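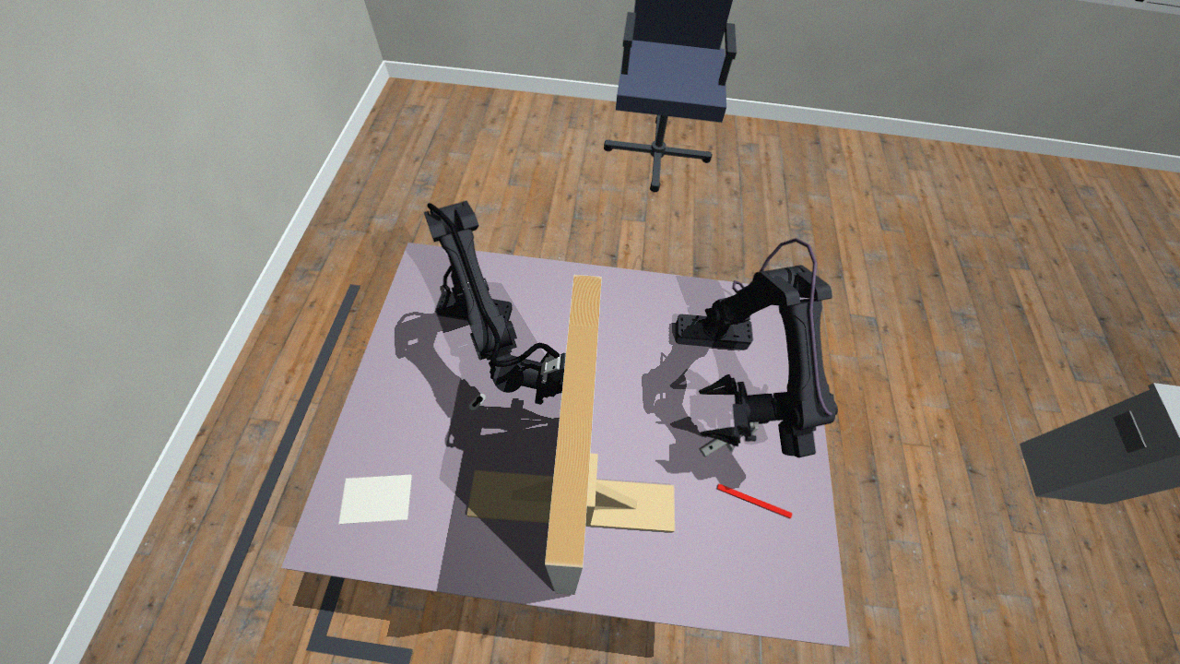 ## 4. Scene handling and planning in Cistard

### 4.1 Why I stopped hand-writing scenes

The first version of Cistard had one scene file per task, and I wrote all of them by hand. I put up with this longer than I should have. Each file listed the two arms, the support surface, the props, the lights and the camera, and every time I changed the mounting convention I had to open them all up again and fix the base transforms. Twice I missed one, and the planner happily planned for an arm whose base was somewhere under the floor.

So the scene files went away and a sampler took over. We call it Sidholm (it has its own config format, described in the appendix, and I apologize in advance for the format). Sidholm keeps the room fixed: floor, walls, furniture against the walls. Then it picks a support surface, mounts the arms on it, drops in the task props, and picks a camera pose. The surface can be a mat on the floor or a table, and everything downstream is expressed relative to the surface frame, so the controller doesn't care which one it got.

That last part took some work. Our joint-space controller was fine from day one, but the collision checker had the floor plane baked in as the only static obstacle. On the mat that's nearly correct. On a table it's badly wrong, because an elbow can dip past the tabletop edge and the checker would call that free space with a collision on the way there. We now rebuild the static part of the collision world every time Sidholm hands over a new scene, and we cache it under a hash of the surface and the large props. Small things like a pencil or a sheet of paper don't go into the hash. They live in the dynamic layer.

### 4.2 Props that matter and props that don't

Sidholm sorts props into three bins. *Task* props are the ones named in the goal. *Obstacle* props are things the planner has to respect but never touches. *Clutter* is everything else, and it's there for the perception model.

I used to think the clutter bin was a bit of a luxury – then I trained without it. The segmentation head decided that any thin red thing was a gripper finger in bright light, which I still can't fully explain. With clutter on for the full training set of 300 scenes, that went away. The red pencil stayed in the default prop list as a kind of regression test, and I've grown fond of it.

Obstacles are more interesting. A long beam laid between the arms splits the workspace down the middle, and for most goals that just means each arm stays on its own side. The trouble starts with handovers. Both grippers have to come up and over, and the wrist cables get in on the act. We model each cable as a short chain of capsules with a generous margin. It's crude, but the alternative was a soft-body solver inside the planning loop, and I wasn't going to do that to the run time.

Shadows deserve a mention too. We render with a single hard light in most scenes, and the arms throw dark, jagged shadows right across the work surface. Early on, the depth-free variant of our perception model treated the shadow of a gripper as a second gripper. Sebastião Medeiros suggested randomizing the light direction separately from the camera, where I had been moving them together, and that one change did more for us than any of the loss terms I'd been fiddling with.

### 4.3 Large occluders

The case I care about most in this section is the one shown in Figure 4, our standard occluder scene. The arms are on a table now, and a tall gray panel on a stand sits in the middle of it, between the camera and most of the second arm. From that viewpoint you get one arm nice and clear on the left, and only a few pieces of the other poking out past the panel's edge. The pencil and the pale card are still around, and there's a small yellow block partly sticking out from behind the panel on the other side.

A human looking at that has no trouble saying that there's a second arm back there. Our first tracker had plenty of trouble. It would lock onto the visible scraps, fit a full arm model to them, and report a pose with great confidence that put the elbow through the panel.

**Figure 4.** *The standard occluder scene, rendered from the fixed side viewpoint. The panel hides most of the second arm.* 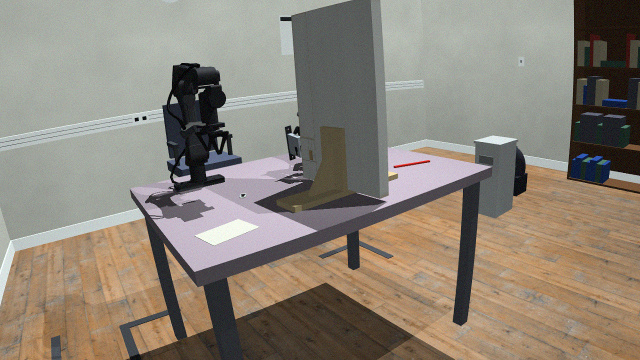 The fix has two halves. The first is boring: we have the joint encoders, so we should use them. In simulation they're perfect, which makes it tempting to skip vision altogether for the arms, but I wanted the same code to run on hardware with a sloppy base calibration. So we feed the tracker encoder readings plus a random base offset, and let vision correct the offset whenever enough of the arm can be seen. When it can't be seen, the correction is frozen and the covariance grows. No cleverness there, and I'm happy about that.

The second half is about the objects. A hidden block has no encoders. For these we keep a small set of particles per object, and we let the occluder geometry do some of the reasoning: if a particle predicts that the object should be visible and the camera sees bare tabletop there, the particle gets killed. Particles that fall behind the panel survive. After a few updates the belief over a fully hidden block takes on the shape of the occluder's blind region, clipped by the table edges. It looks odd when you plot it, but the planner can work with it.

### 4.4 What the planner does with all that

Skerkidov is our planner. It's a sampling-based planner with a trajectory optimizer bolted on behind, and it takes the belief from the tracker as it is. I'd tried the Chuang baseline first, which plans against the mean pose only. For a visible object the two behave the same, near enough that I couldn't tell the motions apart by watching. For a hidden one, the mean of a blob-shaped belief is often a spot where the object can't be, and the baseline reaches for it anyway.

Skerkidov samples from the belief, plans to each sample, and scores the plans by how much they'd overlap. If the plans agree on their opening moves, it commits to the shared part and replans at the end of it. If they don't agree, it asks for a look. A look can mean moving a wrist camera, and in the occluder scene it usually means sending the hidden arm's wrist up a little so its camera can see down behind the panel.

We ran 402 occluder episodes, each with a goal object placed at random on the table. In 112 of them the object started out fully hidden from the fixed camera, and these are the ones reported separately in Table 3. I'd been tempted to report only the pooled number because it looks nicer! Sebastião talked me out of it.

One implementation detail cost me most of November. The look action changes the arm's pose, the arm's pose changes what the *fixed* camera can see, and so the visibility mask has to be recomputed before the particle update. I had the order flipped. The symptom was that particles died right after a look, for no visible reason, and the planner then asked for another look. It could keep this up for 100 steps, wagging its wrist back and forth, before the episode timed out. If you build something similar, log the age of your mask next to every belief update. It's one integer, and I'd have found the bug the same afternoon.

### 4.5 Known gaps

The panel in the occluder scene is opaque and never moves, and Skerkidov isn't allowed to push it. Letting the arms shift an occluder would be an obvious next step, but it breaks the static cache from Section 4.1, and I don't have a good answer yet for when to rebuild.

Camera placement is the other gap. Sidholm samples the fixed camera from a shell around the surface, and it will quite cheerfully pick a pose where the panel's top runs out of view. The occlusion test handles this correctly now, after clipping the mesh to the image bounds first, but the segmentation head still gets less accurate on panels it can only see part of. Section 5 has the breakdown by camera pose, and the worst rows there are mostly these.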